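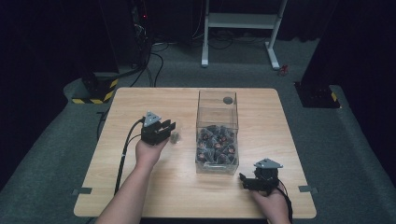 Endby Curling Club, season notes, a thread
Wednesday, December 5, 2018

1/ Good morning, friends of the slippery sport! I promised a catch-up after the Otberg weekend and then kept putting it off, so get a coffee and settle in, because I have a lot to say and most of it is about ice.

2/ We went up there expecting very little, and came home with two wins and a loss to the Ríos rink, who were lovely about it and bought us all soup afterward. I'd lose to them again for that soup (it had dumplings in it).

3/ The ice was quick. Our lead threw her first stone straight through the house and out the back, and I'm afraid I did the same with mine – twice! By the fourth end we had it more or less figured out, and the draw weight felt wonderful after that.

4/ Total paid attendance over the weekend was 897, and the old building is only supposed to be comfortable with 800, so you can imagine the line for the coat check. I met a couple who had driven 65 miles to watch their granddaughter sweep.

5/ Our one loss came down to the last stone in an extra end. I called for the hit and I still think it was the right call, though my whole team has told me, kindly and at length, that the draw was there.

6/ Next up is Isuvska, at their place, later in December. We need a fifth player for that one, because our second has a family wedding and flatly refuses to miss the cake. If you've curled before, even a little, send me a message!

7/ Practice this week is at the usual time, and it costs $5 if you aren't a member. Please bring clean shoes – the ice crew asked again, very nicely, and I said I'd pass it on.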